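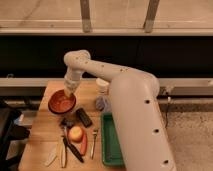 HESDALE, November

Progress report no. 2 to the Joly Fund
By Inês Coelho, Hesdale Community Transport

Home Timetable Book a seat Reports Contact

Rafia, as promised, the second report. Written between the morning run and the school run so forgive the shape of it. I've followed your headings where I had something to say under them and skipped the ones where I didn't. Budget sheet goes separately, Tariq has it.

Where we are

Bus is running. Has been since the end of winter. Two loops on weekdays, Hesdale to Danuvside and back via the hospital, plus the shopping run. Saturday service is not running, more on that below.

The first report said we'd have 24 stops marked by now. We do. The last one was the gate at the old butter factory, where the council wanted the pole set further back from the culvert and then wanted it moved again. It's in. Concrete's set, sign's up, timetable case still to be bolted on.

Registered passengers now at 102. That's people with a card and an emergency contact on file, it doesn't include kids travelling with a parent. We'd hoped to be past this by spring but I'm comfortable with it. Most weeks a new form comes in from the medical centre, and the ones from there tend to be people who end up travelling regularly, where the ones from the show day stall mostly haven't been seen again.

Hospital run

This is the part that's going best and I'd ask the Fund to look at it hardest when it comes to the next round. Morning bus gets in ahead of the outpatient clinics, afternoon bus leaves late enough that people in for dialysis can make it home without ringing a daughter out of work. Kosmas drives it most days. He's worked out that if he goes in by the service road instead of the main entrance he saves himself the roundabout and drops people at a door with no steps. We've asked the hospital to make that official. They said yes on the phone, nothing in writing yet.

One problem. Clinics run late. When they do, the afternoon bus either waits and everybody behind is late, or goes and leaves someone stranded. Current rule: wait ten minutes if the passenger or the ward rings, then go, and we pay the taxi. Taxi money is coming out of contingency. It's holding but I don't love it. Would like to talk about giving it a proper line in year two.

Hospital have also asked whether we'd carry pathology samples. Said no for now. Insurance.

Danuvside

Slower. The estate over the river was meant to be half our passengers and it isn't. Went over and knocked on doors with Naveed for a couple of evenings. What people told us, boiled down:

The stop is on the wrong side of the highway. You can get to it, but coming home with shopping you've got four lanes and no refuge. Several people said they'd tried it once.

The timetable was too hard to read. Fair. It was laid out for people who already know how to read a bus timetable. Naveed has redone it as one page per stop, big print, just the times for that stop and where the bus goes next. Going up this month.

Some thought it was only for pensioners. Our own fault, look at the leaflet, everyone on it is over seventy.

What we're doing on the first one: from next term the inbound bus turns into the estate and uses the loop past the shops. Adds eight minutes. I had hoped for less. It means the connection with the regional coach gets tight and on a wet day will probably be missed. We talked about it a fair bit in the depot and came down on the side of the estate, more people live there than catch the coach. If the Fund sees it differently please say so before the new timetable is printed, not after.

Vehicle

Bus itself is good. The second-hand 22-seater was the right call over leasing. Had it off the road once, rear door sensor, which stopped it pulling away whenever the ramp had been used. Part came from Melbourne by post and took longer than it should of. In the meantime we hired from the high school, who were decent about it, but their bus has no ramp and the passengers who use chairs went without or went by taxi. We rang each of them the night before. Not a situation I want again so Tariq is getting a price on keeping a spare sensor on the shelf.

Tyres due after Christmas. Budgeted.

Air con is weak up the back. It will matter by January. Kosmas reckons it's a regas, the mechanic reckons compressor. Booked in. If it's the compressor it's not in the budget and I'll be writing to you again, shortly.

Drivers

Three paid part-time, one casual. All have their driver authorisation, working with children checks and first aid. The casual has just told us he's moving to the coast so we're advertising. Last time we advertised we got two replies, neither with the licence class. This time we're offering to pay for the upgrade if they stay on after, twelve months or they pay half back. Checked that with the Fair Work people and it's allowed as long as it's written properly. Getting it written properly.

Wages are tracking under budget. Looks good on the sheet, please don't read it as a saving. It's the Saturday service not happening.

Saturday

Didn't start. Was due to in September. You can't run it with three drivers and keep anybody sane, and I wasn't going to launch something and pull it a month later. People in a small town remember the service that stopped. Proposed new start is February, subject to the new driver. Asking the Fund's permission to carry the Saturday money across into next year. Formal request is on the last page of the budget sheet, needs a signature your end.

Booking system

We moved off the paper diary to Illano in the winter. Mixed. The phone side is fine, calls come in, the name comes up, seat's booked. Drivers get their list on the tablet in the morning. What it can't handle is return trips where the person doesn't know what time they'll be finished, which is most of the hospital passengers. So those still get pencilled on a sheet and the sheet lives on the dash. I have asked them about it. They've said it's on the list.

Training for the phone took longer than planned. We'd put down one session, it needed more, mostly on what to do when the line drops out. Reception between the quarry and the river is still hopeless and the tablet loses its list if you open it out there. Drivers now screenshot it before they leave.

Fares

Gold coin, still. The first report raised going to a proper fare. Asked passengers with a slip handed out on the bus, 30 came back. Most would pay a set fare, the ones who wouldn't were clear as to why, and they're the people we set the thing up for. So leaving it. Fare income is small whichever way and I'd rather not put a driver in the position of asking a person for money they haven't got. Will revisit at the end of the year, you asked me to and I will.

School run

Not something the Fund pays for but it touches the rest so mentioning it. Education department contract covers the bus for the two hours either end of the day. That income is what lets us hold the gold coin. Contract is up for renewal in June. No reason to think it won't be renewed, also nothing on paper.

Things that went wrong, you asked for a section

Stop poles went in before we'd spoken to the owner of the corner block on Mill Lane. He was quite rightly annoyed. Pole moved, apology made, he's since let us use his driveway to turn.

Missed a pickup in the long weekend fog. Driver didn't see the passenger, passenger didn't step out. She waited for most of an hour. We've put reflective bands in with every new card now and the driver stops at a booked stop whether he can see anyone or not.

First quarter acquittal was late. My fault, I had the date wrong. Tariq now has it in his calender as well.

Leaflets printed with the old phone number. Stickered over.

Next three months

New timetable printed and up, including the estate loop.
Driver hired and through the licence upgrade.
Air con sorted before the heat.
Hospital service road in writing.
New leaflet with a mix of ages, Naveed has asked the high school for photos of kids who catch it.
Shelter at the Danuvside shops. Council has one going spare from the highway works. We'd need to pay for the slab. Quote coming.
Saturday start, February.

What we need from the Fund

Signature on the carry-over.
A view on the estate loop against the coach connection, by the end of the month if you can.
A conversation about the taxi line.
Second instalment, once the acquittal's been accepted. I know it was late. If there's a chance of it landing before the Christmas shutdown it'd make wages easier, the school money doesn't come through over the holidays and we run pretty thin until term goes back.

You're welcome to come and ride it. Morning bus leaves the Hesdale library at 7.40, go for the left hand side, better view coming down to the river. Ring me first and I'll meet you at the hospital end, there's a bench and the coffee's okay.

Budget sheet to follow from Tariq Mohmand this afternoon. Passenger comments are in the folder, Kosmas Fragkou typed them up so blame him for the capitals. Naveed Satti has the stop maps if your office wants them, they're too big to email.

Inês

Last updated: November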